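Keeping a manuscript in good shape at home

I love printing out a full draft! Reading your own book on paper is a completely different thing from scrolling through it, and you'll catch mistakes you've slid past for months. But a stack of 200 loose pages needs a bit of looking after, so these are the habits I've picked up at my kitchen table in Dandstead.

Number every page before you print, and put your last name in the header too. I skipped this once, dropped the whole pile on the stairs, and spent a Friday evening putting chapter 7 back together from memory (my own memory, of my own book, and it was still hard).

Keep the pages flat. A shallow box with a lid works beautifully, and so does a baking sheet if you're only halfway through - just slide it onto a shelf when dinner needs the table. Skip rubber bands, they bite into the edges. Two wide strips of scrap paper taped into loops hold a chapter together much better. 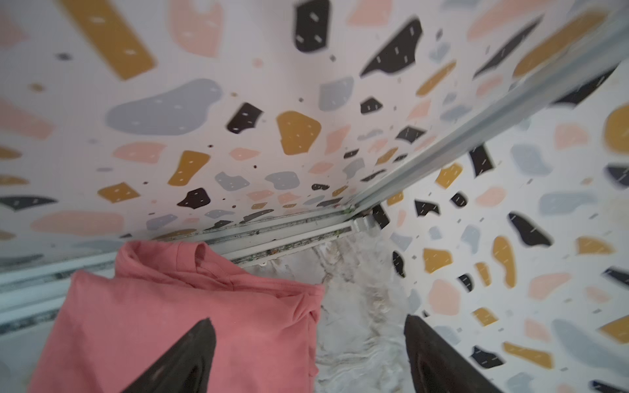 How do I get a coffee ring off a printed page?

Blot it right away with a dry paper towel, pressing straight down, then put the page between two clean sheets under a heavy book overnight. If the ring still shows, reprint that one page and move on.

For marking up, I use pencil on the first read and a green pen on the second, so I can tell old doubts from new ones. My friend Widad Ghanem uses sticky flags instead, up to 5 to a chapter, and if she needs more she rewrites the chapter. I tried it in March and it's so good!

Save the old draft until the new one is printed. After that, the blank backs make wonderful shopping lists.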